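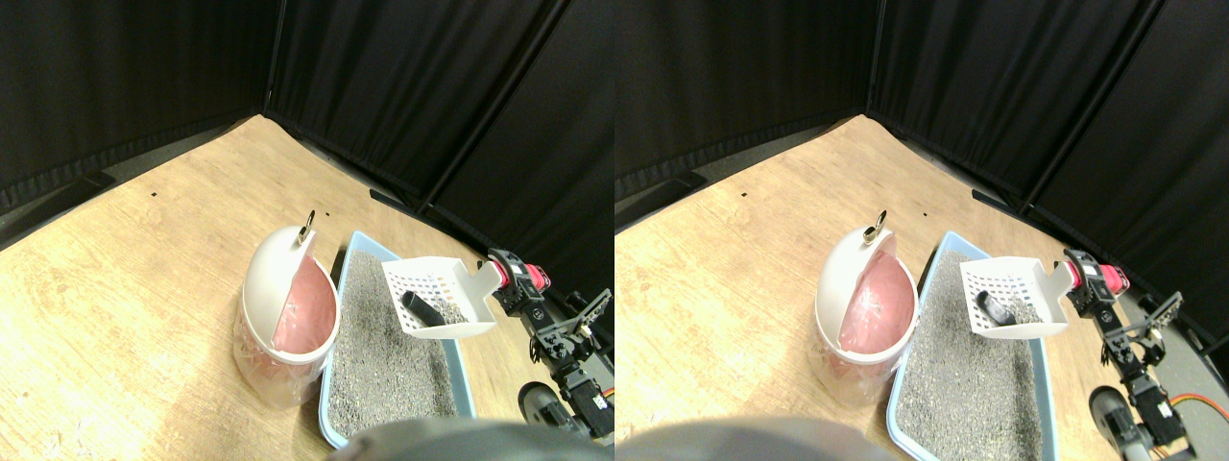

*Flip lid, pink liner.*

Pay-as-you-throw is coming to Clarnbridge and I'm for it. There. Wrote this fast on a Friday lunch break so bear with me.

The plan: you buy town bags, 2 bucks each, anything not in a town bag stays on the curb. Recycling free. Compost free if you drive it over yourself. Flat trash fee goes away.

People are furious. I get it, sort of. Big families pay more. Renters with a landlord who won't deal with it — they get stuck. Ewurabena Quaye stood up at the December meeting and said her street has 13 apartments sharing one dumpster, so who buys the bags? Good question. Still no answer. The town needs one before this starts, not after.

But the rest of the complaining? Mostly habit. We pay by the gallon for water. We pay for the heat we use. Trash has been the one thing where the guy with one small bag a week covers the guy putting out a sofa, and we call that fair becuase the bill never changes.

And the bill does change. Hauling went up again. The contract with Fleller runs out next year and nobody on the council thinks the new one comes in cheaper. Parnero went to bags a while back, a town of 4,000, and my cousin there griped for one winter and then started a compost heap. Now she won't shut up about the compost heap.

Anatole Leblanc wrote in this space last month that people will just dump in the woods. Some will. Some already do, go look behind the ball field. Put up a light. Fine them. Don't set policy for everybody around the worst few.

What I'd change. Free bags for anyone on heating assistance, mailed, no form. Landlords on the hook for shared dumpsters, in writing. A smaller bag too, at half the price, for people who live alone and dont fill the big one. Two years, then a vote to keep it or kill it.

Meeting's at 7. Bring the dumpster question again, loudly.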